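Del boletín de la escalera, y perdón por la extensión

En Prollmont hemos vuelto a discutir por las etiquetas del congelador. Quien lleve poco tiempo en el instituto pensará que es una discusión nueva. Mihret Chala, que guarda los correos, me ha enseñado una cadena de abril con el mismo asunto, los mismos argumentos y la misma falta de ortografía en «caducado».

Resumo las posturas. Un bando, encabezado por Ravindran Iyengar, sostiene que cada tubo debe llevar nombre, fecha, contenido y proyecto, todo ello escrito en una superficie del tamaño de una lenteja. El otro bando escribe «A» en la tapa y confía en la memoria. Conviene decir que los del segundo bando publican lo mismo que los del primero y duermen bastante mejor.

El inventario que hicimos antes del verano dio 1.997 tubos. De ellos, 16 llevaban una etiqueta que decía «NO TIRAR» y nada más. Preguntamos por toda la planta. Vasilică Bratu reconoció su letra en cinco y pidió que no los tiráramos, sin poder aportar otros datos. Ahí siguen.

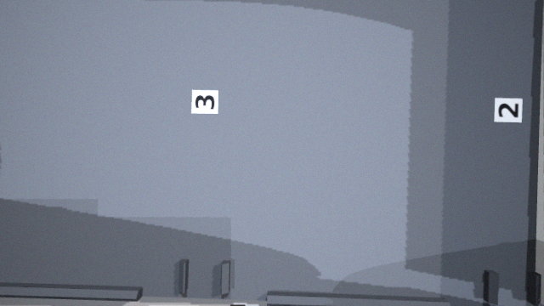
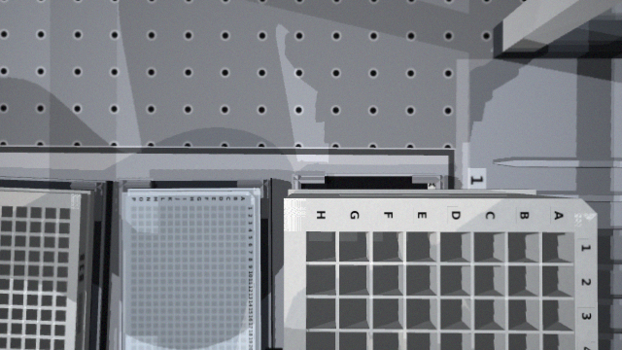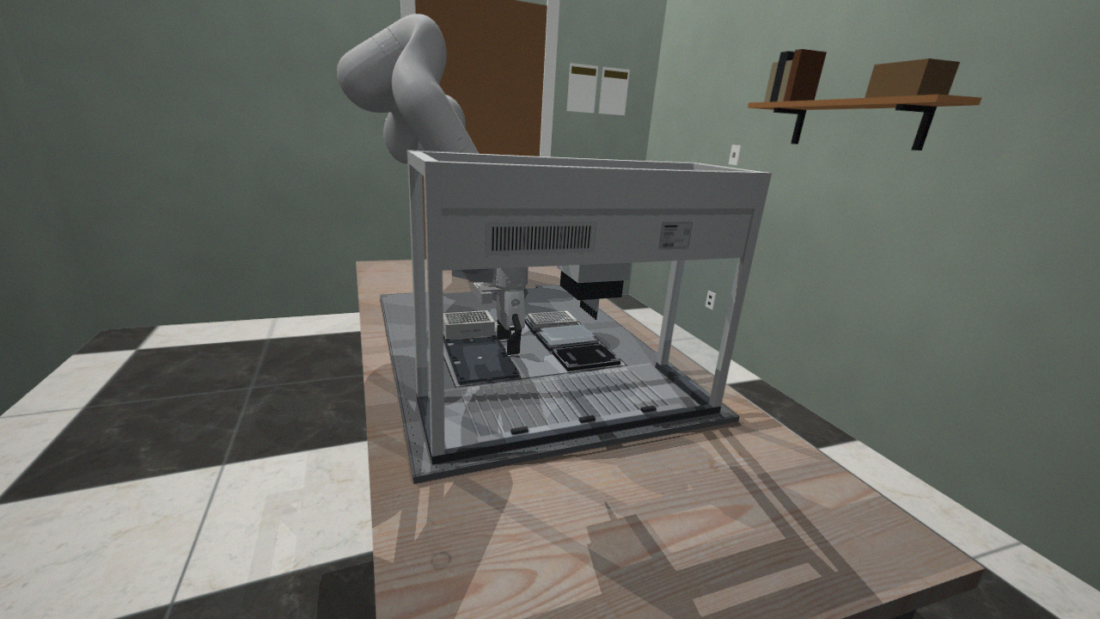

Imágenes generadas por ordenador.
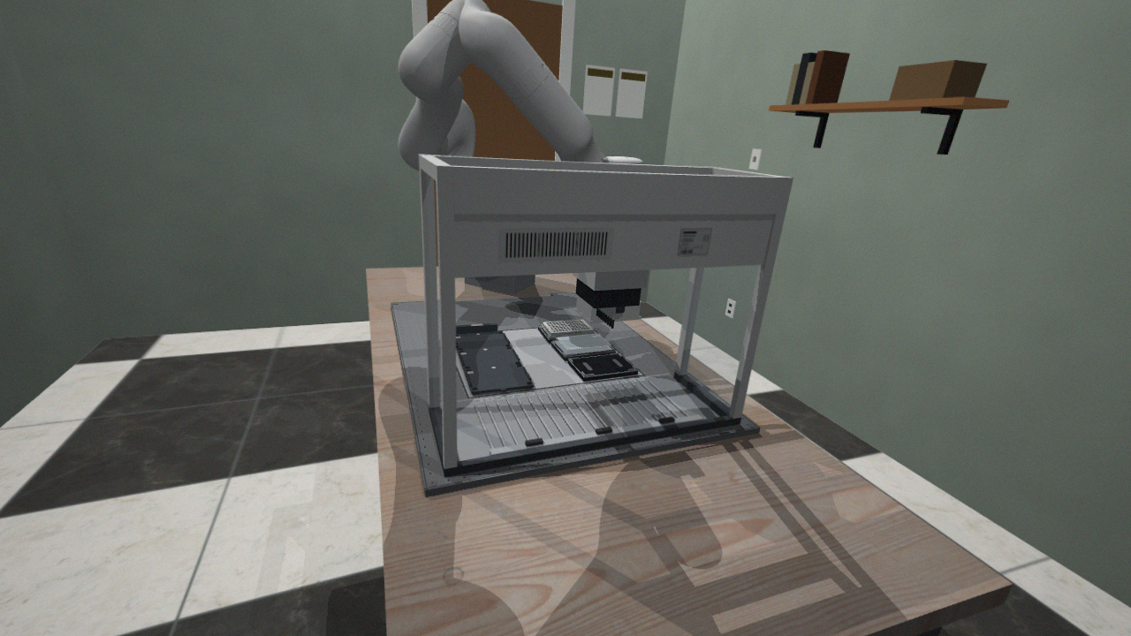

Lo que se ha acordado, si es que la palabra sirve, es lo siguiente. Cada grupo tendrá dos cajones asignados y una hoja en la puerta. En la hoja se apunta lo que entra y lo que sale. El rotulador cuelga de un cordel, porque los tres anteriores emigraron al piso de arriba, donde por lo visto hay mucho que rotular. Las cajas de cartón sin nombre pasarán al cajón inferior durante un mes y después irán a donde van las cajas sin nombre.

Retno Jugah ha propuesto además un código de colores. La propuesta tiene cuatro páginas y un anexo para daltónicos, detalle que le honra. Se probará primero con el grupo de Santoso, que no asistió a la reunión y por tanto votó a favor.

Queda pendiente la cuestión del hielo. La puerta del congelador viejo cierra solo si se empuja con la cadera y con cierta convicción, y Faizal Liem ha pegado una nota con instrucciones. Alguien ha corregido la nota a bolígrafo. Otra persona ha corregido la corrección. El técnico pidió una foto de la junta y le mandamos por error una de la nota; contestó que estaba muy bien redactada.

Para la descongelación hacen falta manos, guantes y toallas que no se echen de menos en casa. Apuntaos en la hoja de la entrada, con letra legible y apellido. El año pasado se apuntó un tal «yo» y todavía lo estamos esperando.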